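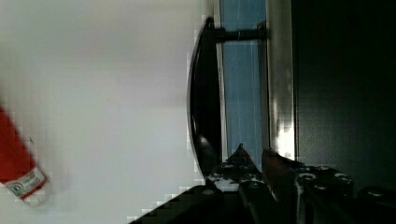

A black curved handle, with a red object at left.

Home News Results Fixtures Clubs Contact

Endus won the team title at the Kornero open track meet in August 2022, finishing on 486 points after two days of competition. Binow placed second and Sayce third.

The meet was scored over the full program of sprint, middle-distance and field events, with points awarded to the first eight in each final. Endus took most of its total from the throws. The club had entries in every javelin and discus final and scored in all of them. Binow led at the end of the first day on the strength of its relay squads but had no entries in the hammer, and the lead changed hands early on the second morning.

The 400 meters was run as timed finals in 2 sections after a late withdrawal left too few starters for heats. Sayce protested the lane draw for the second section. The referee reviewed the start list and let the result stand.

Wind readings in the long jump were above the legal limit for three rounds. Marks from those rounds count for placing but will not be entered in the season rankings. The javelin runway, resurfaced in July, was used in competition for the first time — athletes were allowed an extra practice throw before qualifying.

Organizers put the number of entries at around 300, including masters and under-18 athletes, who were scored separately. Under-18 points do not carry over to the senior table.

Full results by event are posted at the Kornero track office. Corrections to times or distances must be submitted in writing by a club official within ten days of the meet.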